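Clelton's clothes swap is back, and it's moving to Perron Hall

Good news if your wardrobe is bursting and your purse isn't – the Clelton clothes swap is coming back in July, and this time it's got a proper home. After a spring of squeezing into the back of the library (I still have a bruise from the trolley), the swap is moving across the road to Perron Hall, where there's a decent amount of floor and, joy of joys, a kettle that works.

I popped in to the planning evening to find out what's changing, and quite a lot is. Doors open at 10 in the morning and the rails stay up until 4, so no more of that mad half hour where everybody grabs the same denim jacket. You can bring up to 10 items each. They need to be clean and wearable, with zips that zip, and you get a token for every piece that goes on the rails. Children's clothes have their own corner and don't need tokens at all, which I think is a lovely idea given how fast they grow out of everything.

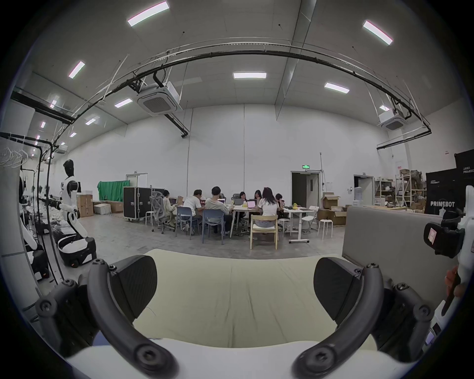
Entry is free, but you do need to book, and there are 100 places for the morning and another 60 after lunch. The spring swap filled up in a couple of days, so I wouldn't hang about! Bookings are being taken at the library desk and at the Kuseck Street bakery, where you can also pick up one of the paper bags for your bits and pieces (and a cheese scone, if you're anything like me).

The big change is mending. A sewing group from Clanditz is bringing its machines over for the day, and they'll do small repairs while you wait – buttons, hems, a split seam, that sort of thing. I've got a green skirt that has been waiting for a new hook for longer than I care to admit, so I'll be first in the queue. They've asked people not to turn up with curtains or wedding dresses, so I gather that has happened before.

They'd also like a hand with the folding. Anything that doesn't fit on a hanger goes on the tables, and by lunchtime at the last swap those tables looked like my teenager's bedroom. If you can spare an hour, put your name on the sheet by the library door and you'll get first look at the rails before opening. 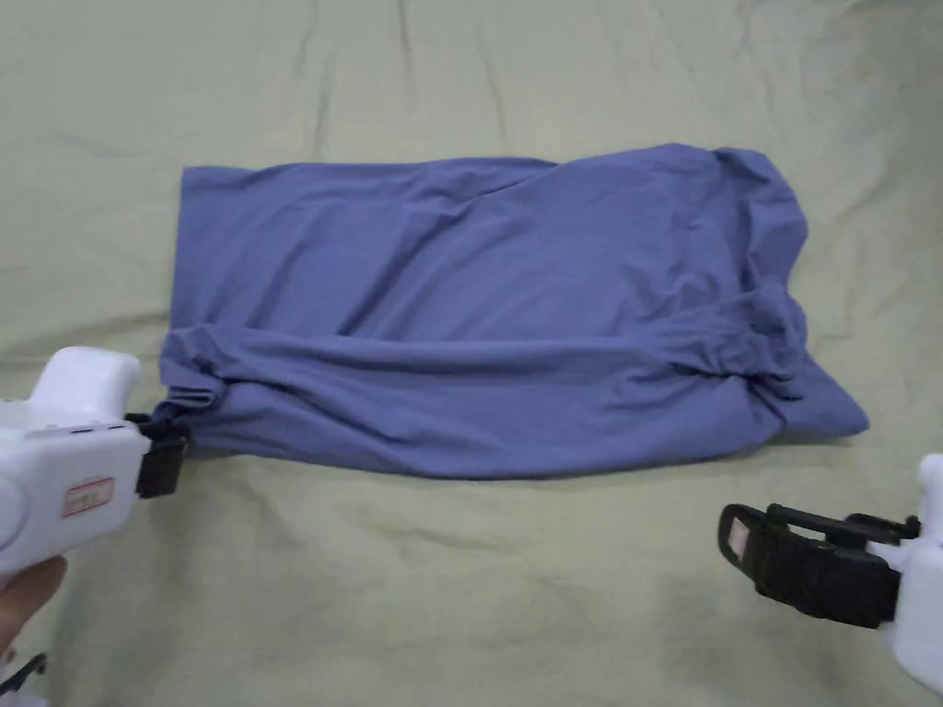
A blue-violet garment laid out on a pale green sheet.

Whatever's left at the end goes to the charity shop in Clanditz, apart from the winter coats, which are being kept back for the autumn swap. Shoes are welcome as long as they're in pairs. Underwear and swimwear are a firm no, and so are duvets, however nicely you ask.

Parking at Perron Hall is tight, so walk if you can, or catch the Kuseck bus, which stops right outside. Drop-off for donations is the evening before, from 4 until the hall closes, at the side entrance by the bins.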